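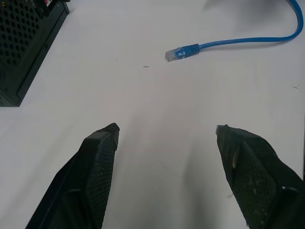 Öffentlicher Funktionstest der Stimmzettelscanner im Wahlamt Ollska

Im County Ollska muss vor jeder Wahl öffentlich nachgewiesen werden, dass die Scanner die Stimmzettel so auswerten, wie es die Wahldefinition vorsieht. Der Termin wird im Amtsblatt und am schwarzen Brett des Gerichtsgebäudes bekannt gemacht. Im Mai, vor der Vorwahl für den Bezirksrat und die Schulaufsicht, habe ich als Besucher daran teilgenommen. Einlass war ab 8:00 Uhr. Eine Anmeldung ist nicht vorgeschrieben, man trägt sich am Eingang in eine Liste ein, zeigt einen Ausweis und erhält ein Besucherschild. Mobiltelefone dürfen mitgeführt werden, Tonaufnahmen sind gestattet, Aufnahmen von Siegelnummern nicht.

Das Wahlamt belegt einen Teil des Erdgeschosses im Verwaltungsbau an der Maruyama-Straße. Der Prüfraum ist durch eine verglaste Wand vom Flur getrennt. Parteienvertreter und akkreditierte Beobachter dürfen in den Raum selbst, übrige Besucher stehen zunächst im Flur und werden in Gruppen hereingelassen. Ich war in der ersten Gruppe. Die Führung und die technische Leitung lagen bei Malachy Kinsella, der im County für die Wahltechnik zuständig ist.

Geräte und Software

Ollska setzt Tischscanner des Herstellers Jasex ein. Sie lesen den Papierstimmzettel beidseitig, speichern ein Bild jeder Seite und schreiben den ausgewerteten Datensatz auf einen Wechselspeicher. Der Speicher sitzt hinter einer verplombten Klappe. Netzwerkanschlüsse sind nach Angaben des Amtes ab Werk nicht bestückt. Die Wahldefinition, also die Zuordnung von Markierungsfeldern zu Kandidaten und Stimmbezirken, wird auf einem abgesetzten Rechner mit dem Programm Andilora erstellt. Dasselbe Programm führt am Wahlabend die Teilergebnisse zusammen.

Getestet wurden 8 Scanner. Das ist der komplette Bestand, der für die vorzeitige Stimmabgabe und die Briefwahl vorgesehen ist. Die Geräte für die Wahllokale werden an einem getrennten Termin nach demselben Verfahren geprüft. Wer sich für diese interessiert, muss also ein weiteres Mal kommen. Der Termin hing beim Besuch bereits aus.

Ablauf

Zuerst wurde der sogenannte Nullbericht ausgedruckt. Er muss für jeden Wahlgang und jeden Kandidaten den Stand null zeigen und wird von den anwesenden Parteienvertretern abgezeichnet. Auf dem Streifen stehen außerdem die Seriennummer des Scanners, die Versionsnummer der Firmware und eine Prüfsumme der geladenen Wahldefinition. Die Prüfsumme wird laut vorgelesen und mit einem Ausdruck vom Andilora-Rechner verglichen. Bei einem Gerät musste das Vorlesen wiederholt werden, weil zwei Zeichen vertauscht vorgetragen worden waren. Der Streifen selbst stimmte.

Danach wurde der Teststapel eingelesen. Er umfasst 700 Stimmzettel, die nach einem Plan vorausgefüllt sind. Jeder Kandidat erhält dabei innerhalb eines Wahlgangs eine andere Stimmenzahl. Wären zwei Werte gleich, bliebe eine Vertauschung der Felder in der Summe unbemerkt. Der Plan liegt als Tabelle aus und darf von Besuchern eingesehen werden. Neben regulär ausgefüllten Zetteln enthält der Stapel:

leere Stimmzettel
Stimmzettel mit zu vielen Markierungen in einem Wahlgang
Stimmzettel mit schwacher oder unvollständiger Markierung
Stimmzettel mit handschriftlich eingetragenem Kandidaten
Stimmzettel, die kopfüber oder mit der Rückseite nach oben eingelegt werden

Überstimmte Zettel soll der Scanner anhalten und eine Meldung ausgeben. Am Briefwahlgerät wird die Meldung vom Personal bestätigt und der Wahlgang als ungültig verbucht, die übrigen Wahlgänge auf demselben Zettel bleiben gültig. Am Gerät für die vorzeitige Stimmabgabe erhält der Wähler den Zettel zurück und kann einen neuen verlangen. Beide Varianten wurden vorgeführt. Die Umschaltung erfolgt in der Wahldefinition und lässt sich am Gerät selbst nicht ändern.

Die Grenze für schwache Markierungen ist der Punkt, zu dem die meisten Fragen kamen. Der Scanner bestimmt, welcher Anteil des Ovals geschwärzt ist. Unterhalb eines unteren Schwellenwerts gilt das Feld als leer, oberhalb eines oberen Werts als markiert. Was dazwischen liegt, wird als unklar gekennzeichnet und das Bild in eine Warteschlange gestellt. Über diese Fälle entscheidet ein paritätisch besetztes Team von 2 Personen am Bildschirm. Kommt es zu keiner Einigung, geht der Papierzettel an die Wahlleitung. Die Schwellenwerte selbst sind im Prüfprotokoll genannt, das nach Abschluss im Amt ausliegt. Ein Besucher wollte wissen, ob sie zwischen Vorwahl und Hauptwahl geändert werden dürfen. Kinsella verneinte das für das laufende Wahljahr und verwies auf die Verfahrensordnung des Countys.

Das Einlesen verlief unterschiedlich schnell. Knicke vom Falzen der Briefwahlzettel führen zu Doppeleinzügen, die das Gerät mit einem Sensor erkennt und abbricht. Der Stapel wird dann entnommen, aufgestoßen und neu eingelegt. Die bereits gezählten Zettel laufen ins Ausgabefach und werden nicht erneut gelesen. Um das zu belegen, wurde nach einem solchen Abbruch der Zählerstand notiert und mit der Menge im Ausgabefach verglichen. Dieser Schritt steht nicht im Ablaufplan, er wurde auf Wunsch einer Beobachterin eingefügt und im Protokoll vermerkt.

Ergebnis

Sieben Geräte lieferten im ersten Durchlauf das Sollergebnis. Bei einem Scanner fehlte in einem Wahlgang der Schulaufsicht eine Stimme. Die Bilddatei wurde aufgerufen und der betreffende Zettel herausgesucht. Er gehörte zur Gruppe der schwachen Markierungen und war von diesem Gerät als unklar eingestuft worden, von den anderen als markiert. Das Glas der Leseeinheit wurde mit dem vom Hersteller vorgesehenen Tuch gereinigt und das Gerät neu kalibriert. Anschließend wurde der Speicher zurückgesetzt, ein neuer Nullbericht gedruckt und der vollständige Stapel nochmals eingelesen. Der zweite Durchlauf entsprach dem Soll. Beide Streifen sind dem Protokoll beigeheftet.

Ob eine solche Abweichung als Fehler zu werten ist, wurde im Raum verschieden gesehen. Ein Parteienvertreter verlangte, das Gerät aus dem Einsatz zu nehmen. Das Amt hielt dagegen, der Zettel wäre im Echtbetrieb ohnehin dem Prüfteam vorgelegt worden. Die Einlassung wurde wörtlich aufgenommen, über die Verwendung entscheidet die Wahlleitung. Bis zum Ende meines Besuchs lag dazu nichts vor.

Zuletzt wurden die Testdaten in Andilora zusammengeführt. Ollska hat für diese Vorwahl 96 verschiedene Stimmzettelvarianten, bedingt durch die Überschneidung von Stimmbezirken, Schulbezirken und Parteilisten. Der Summenbericht weist jede Variante einzeln aus und ist entsprechend umfangreich. Verglichen wurde der gesamte Bericht, nicht nur die Summenzeile. Zwei Mitarbeiterinnen lasen Soll- und Istwert abwechselnd vor, die Parteienvertreter hakten auf eigenen Exemplaren ab. Dieser Teil dauerte länger als das Einlesen.

Versiegelung

Nach dem Abgleich wurden die Testdaten gelöscht, die Speicher für den Echtbetrieb eingesetzt und die Klappen verplombt. Die Siegelnummern werden in ein Formblatt eingetragen, von dem die Parteien je eine Durchschrift erhalten. Die Scanner kommen in einen Lagerraum mit Zutrittskontrolle. Der Teststapel wird in einem eigenen Behälter versiegelt und für eine spätere Nachprüfung verwahrt. Durch die Tür konnte man in den Lagerraum hineinsehen, betreten durften wir ihn nicht.

Hinweise für Besucher

Gedruckte Unterlagen gibt es am Eingang nur in geringer Auflage, der Ablaufplan war bei meiner Ankunft schon vergriffen und musste nachkopiert werden. Wer den Abgleich der Varianten mitlesen will, sollte vorab um ein eigenes Exemplar des Sollberichts bitten. Fragen werden während des Einlesens gesammelt und in den Pausen beantwortet. Die Akustik im Flur ist schlecht, beim Vorlesen der Prüfsummen war hinter der Glaswand wenig zu verstehen. Parkplätze finden sich hinter dem Verwaltungsbau, die Einfahrt liegt auf der Seite des Gerichts. Das unterschriebene Protokoll kann während der Öffnungszeiten am Schalter des Wahlamts eingesehen werden, Kopien sind gebührenpflichtig.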